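トップ > 産業用資材 > 土木・道路 > 路盤の安定処理

この記事は10分で読めます

路盤の安定処理

路盤の安定処理(ろばんのあんていしょり)とは、道路の路床や路盤に用いる土や砕石に添加材を混合し、締め固めることによって、強度、耐水性、変形に対する抵抗性を高める工法の総称である。舗装道路の下層に用いられるほか、林道、農道、鉱山内の運搬路、工事用の仮設道路など、表層を舗装しない道路でもそのまま走行面として用いられることがある。現地の土をそのまま使える場合が多く、良質な砕石を遠方から運ぶことが難しい地域で古くから採用されてきた。

概要

未舗装の道路では、車両の荷重と降雨の繰り返しによって表面の細粒分が失われ、粗い骨材が浮き出す。これが進むと轍、洗濯板状の凹凸、ポットホールが生じ、グレーダーによる整正や材料の補充が必要になる。安定処理は、粒子どうしの結びつきを強めるか、粒度を整えてかみ合わせを改善し、こうした劣化の進行を遅らせることを目的とする。

処理の対象となる層によって、路床安定処理と路盤安定処理に区別される。前者は主として軟弱な地盤の支持力を高めるもので、後者は交通荷重を直接または舗装を介して受ける層の品質を高めるものである。両者は使用する添加材や求められる強度が異なるが、施工機械には共通するものが多い。

散水や吸湿剤による粉じん対策とは目的が異なる。ただし、走行面まで安定処理を施した道路では細粒分が飛散しにくくなるため、結果として粉じんの発生が減ることがある。

分類

安定処理は、作用の仕組みによって物理的処理と化学的処理に大別される。

物理的処理の代表は粒度調整である。粗粒分の多い材料に粘土やシルトを加え、あるいは細粒分の多い土に砕石や砂を加えて、締固めに適した粒度分布に近づける。添加材の費用が小さく、補修も容易である一方、含水比が高い状態では強度が下がりやすい。繊維やジオグリッドなどの補強材を併用する方法も物理的処理に含められることがある。

化学的処理では、土粒子と反応する、または土粒子を接着する材料を用いる。主なものは次のとおりである。

セメント安定処理は、砂質土や砕石に適し、早期に強度が得られる。添加量が多いと収縮によるひび割れが生じやすい。有機物を多く含む土では固化が妨げられることがあるため、事前の配合試験が欠かせない。

石灰安定処理は、粘性土に適する。生石灰または消石灰を混合すると、まず含水比の低下と土の団粒化が起こり、その後に長い時間をかけて強度が増す。生石灰は水と反応して発熱するので、取扱いには保護具を要する。

瀝青安定処理は、アスファルト乳剤やフォームドアスファルトを用いるもので、たわみ性と耐水性に優れる。セメントを少量併用する方式も広く行われている。

高分子系の安定処理では、アクリル系や酢酸ビニル系などの水性エマルションを希釈して土に混合する。水分が蒸発すると樹脂が粒子間に残り、結合材として働く。養生期間が比較的短く、希釈液を散水車で供給できることから、運搬路の維持管理に用いられる。市販品としてはMidavixなどがある。

このほか、酵素系、リグニン系、イオン交換型の薬剤も流通している。これらは適用できる土質の範囲が限られるものがあり、現場の土を用いた試験の結果が採否の判断材料となる。

設計と配合

設計に先立って、対象区間の土を採取し、粒度、液性限界、塑性限界、自然含水比、最大乾燥密度を調べる。区間の途中で土質が変わる場合は、変化点ごとに試料を分けて採取する。切土と盛土の境では、見た目の差が小さくても性状が大きく異なることがある。

配合試験では、添加量を段階的に変えた供試体を作製し、一軸圧縮強さやCBRを測定する。走行面として使用する場合には、水浸後の強度も確認する。乾燥状態での強度が十分であっても、水浸によって大きく低下する配合は、降雨の多い地域の走行面には適さない。

処理厚は、交通量、車両の軸重、下層の支持力をもとに決める。鉱山の運搬路では一般道路より軸重がはるかに大きいため、通常の道路用の設計表をそのまま適用することはできない。
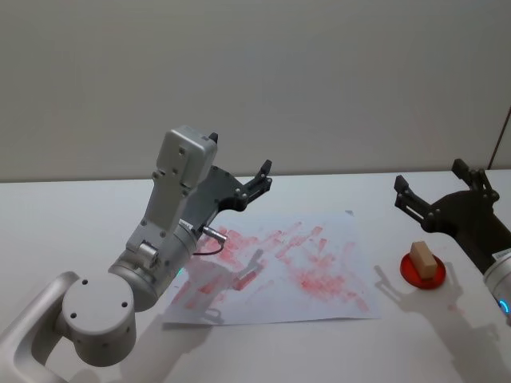

Trerkstead地区の運搬路については、Jiaから、配合試験の数値ばかりが重視され、路面の横断勾配と側溝の手入れが後回しにされているとの指摘が寄せられている。水が路面に残る区間では、どの添加材を選んでも同じ箇所から傷み始めるというのがその趣旨である。これに対しFenderは、排水の重要性を認めたうえで、同地区の粘性土では勾配を整えるだけでは雨期の通行を確保できず、処理と排水を一体で設計すべきだとしている。

施工

施工方法には、現地で土と添加材を混ぜる路上混合方式と、プラントで混合した材料を運搬して敷き均す中央混合方式がある。路上混合方式の一般的な手順は次のとおりである。

まず、既存の路面をかき起こし、大きな石や根を取り除く。次に、グレーダーで大まかな形状を整え、添加材を均一に散布する。粉体の場合はスプレッダーを、液体の場合は散水車またはスタビライザーの注入装置を用いる。続いて、スタビライザーで所定の深さまで混合し、含水比を最適値の付近に調整する。混合後は速やかに初転圧を行い、グレーダーで仕上げの勾配をつけてから、振動ローラーとタイヤローラーで締め固める。

混合から締固め完了までの時間は、添加材の種類によって制限される。セメントを用いる場合は2時間以内を目安とする仕様が多い。石灰を用いる場合は時間の余裕があり、仮転圧の後に放置期間を設け、再度混合することもある。

施工区間が長い場合は、500メートル程度の単位に区切って作業を進めることがある。区間の継目は混合不足や密度不足が起こりやすい箇所であり、既に施工した部分に重ねて混合を行う。

降雨時の施工は避ける。高分子系の材料は、樹脂が固まる前に雨を受けると流出するおそれがある。また、セメント系、瀝青系を問わず、気温が低い時期には強度の発現や乾燥が遅れる。寒冷地では凍結の恐れがなくなるまで施工を見合わせるのが普通で、2月に着工できる地域は限られる。

養生と交通開放

セメント安定処理では、表面の乾燥を防ぐために散水またはアスファルト乳剤の散布による養生を行う。高分子系では反対に、水分の蒸発を妨げないことが必要であり、シートなどで長時間覆うことは避ける。

交通開放の時期は、材料の種類、処理厚、気象条件によって異なる。養生が不十分なまま大型車を通すと、表面の剥離や初期の轍が生じ、その後の補修費が増える。やむを得ず早期に開放する場合は、速度と積載量を制限し、同じ位置に車輪が集中しないよう走行位置をずらす。

品質管理

施工中の管理項目は、添加量、混合深さ、含水比、締固め度である。添加量は、散布面積と使用量から求めるほか、路面に置いたシートの上に落ちた量を量って確かめる。混合深さは、掘削して目視で確認する。石灰やセメントを用いた場合には、フェノールフタレイン溶液の呈色によって混合の範囲を判別できる。

完成後は、現場密度試験、プルーフローリング、小型の重錘落下式たわみ測定などによって均一性を調べる。たわみの大きい箇所が見つかったときは、添加材の不足によるものか、下層の軟弱によるものかを区別したうえで補修方法を決める。

維持管理

安定処理を行った道路でも、表面の摩耗は避けられない。高分子系では、希釈液を定期的に表面散布して結合材を補う方法がとられる。セメント系の走行面は硬く、グレーダーで薄く削って整正することが難しいため、部分的に切り取って打ち換えるか、表面に別の処理層を設ける。

排水施設の維持は、路面の維持と同じく重要である。路肩に土砂が堆積すると水が側溝へ流れず、路面の端部から軟化が進む。横断管の詰まりも、処理層の下に水を回らせる原因となる。

環境への影響

セメントおよび石灰による処理では、施工直後の浸出水が高いアルカリ性を示すことがあり、水路や農地に近い場所では流出防止の措置を講じる。セメントを用いる場合には、土質によって六価クロムが溶出する可能性があるため、事前に溶出試験を行う。

粉体の添加材は散布時に飛散しやすい。住宅や畜舎の近くでは、防じん型の製品を選ぶか、スラリー状にして供給する。液体の添加材については、容器の洗浄水を側溝に流さず、次の希釈に使用するか回収する。

現地の土を再利用することにより、掘削土の搬出と新材の搬入が減り、運搬に伴う燃料の消費も抑えられる。一方、セメントや石灰は製造時の二酸化炭素排出量が大きく、工法全体の環境負荷は、運搬距離、添加量、補修の頻度を含めて比較される。

関連項目

路床
粒度調整砕石
CBR試験
ロードスタビライザー
未舗装道路の排水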